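Can it fold a towel yet? An afternoon with Mogens Damgaard

2019-06-08 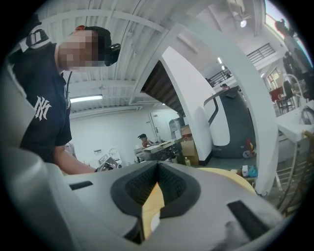
I had one question when I drove out to Sillness, and I'd been rehearsing it the whole way: when do I get to stop doing laundry? Mogens Damgaard laughed before I'd even finished asking. He gets it at weddings, he gets it at the dentist, he gets it from his mother, who would also like to know about the windows.

"Not this year," he said. "Ask me about one towel, on a good table, and I'm a happy man. Ask me about a basket of everything, with a sock inside a pant leg, and I'd like to change the subject."

Damgaard has been working on robot chores for most of his career, first on a warehouse project called Ustell and now on one called Wukaneo, which is aimed at homes and small shops. He's a big talker with his hands, which made it hard to take notes (I kept watching the hands!), and he has a habit of picking up whatever is nearest and using it to make his point. For most of our talk it was a coffee mug.

"Look at this," he said, and turned it upside down, luckily after he'd finished. "You know where the handle is without looking. You know it's going to be a bit slippery if it came out of the sink. You don't know that you know. A machine has to get that from somewhere."

So where does it get it? Mostly from people, is the short answer. Somebody does the job with a gripper held in the hand, over and over, and the recordings become practice material for the software. I asked how many times over and over. For wiping down a counter, the last batch was 2,998 tries, and he knew the number by heart because he'd wanted 3,000 and two of them had to be thrown out.

"I was so annoyed," he said. "It makes no difference at all. I was annoyed for a week."

That got me wondering what doing a chore through a gripper feels like, and he said it's humbling. You go from ten fingers to two stubby ones, and suddenly putting a lid on a jar is an event. New people are terrible for the first day or so. Then they start to slow down and plan, and they pick things up from the side they're going to need later. He likes that part best, I think, because he talked about it for a good fifteen minutes and I never did get to my next question on the list.

I did get to the one after it, which was about shops. My brother-in-law runs a hardware store and swears there'll be a robot doing his shelves before he retires. Damgaard was kinder about that than I expected. Shelves are easier than kitchens, he told me. The boxes are square, the same things come in every week, and if the machine is slow it can work at night when there's no one around to be irritated by it.

His team had a trial in December at a grocery called Domínguez, stocking canned goods after closing. The machine put up around 200 cans in a night. I said that sounded pretty good! He made a face.

"A teenager does that before his first break," he said. "And the teenager notices when there's a puddle on the floor."

The puddle was real, by the way. A bottle of dish soap had leaked in the next aisle, and the robot drove through it and went on stocking, leaving green tracks all the way down to the soup. The store manager took it well. She asked if it could come back and mop, and Damgaard had to tell her that mopping was a different project.

We went back to homes, since that's where my own laundry lives. He thinks the first useful thing will be dull, something like clearing a table into a dishwasher, and only if you own plates the machine likes. Glasses worry him. Pets worry him a lot more. He has a beagle and says he wouldn't leave the two of them alone together for a minute, and he wasn't sure which one he'd be protecting.

What about price? He wouldn't touch it. What about a date, then, just for one chore, just for my sake? I pushed on this one (I'd driven a long way), and he finally gave me 6 years for the dishwasher, in a tidy kitchen, with someone at home to help when it gets stuck. Then he tried to take it back, and I told him it was already in the notebook.

"Helping it when it gets stuck is a chore too," he said. "People forget to count that one."

I asked whether he does his own housework. He does, all of it except the ironing, which he gave up years ago. His shirts that day would back him up on that. Before I left he wanted to show me how he folds a towel, in thirds and then in half, smoothing the corners with the side of his thumb, and I have to admit I've been doing mine that way all week.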